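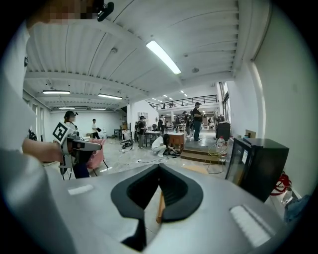 Kesinside Standard strip light, surface mount

Sold for workshops, studios and other big rooms with a high white ceiling. The maker calls it "daylight for any space." We'd take that with some salt. A long tube fixture lights a room evenly if you hang enough of them, and one over the middle of the floor won't do much for the people working along the walls or under a mezzanine.

What you get: the housing, two end caps and a bag of screws. No tube, whatever the old listing said. The screws are short, and Evaristo Rosales in our fitting department throws them out and uses his own on corrugated ceilings. Fix to the beams, never to the panel between them.

Two lengths. The Bogdan is the long one, at 132 cm. The Cora is the short one, and we think it's overpriced for what it is. Four Coras cost more than a pair of Bogdans and leave you with twice the wiring.

The box claims a life of more than 900 days of normal use. Normal isn't defined anywhere we could find. Yamila Saavedra asked the maker in September and got the brochure back.

White finish only. Scuffs show. Not for damp rooms.

Bogdan, order no. 330
Cora, order no. 200

Returns taken if the end caps are still sealed. Tubes are listed separately under Spares.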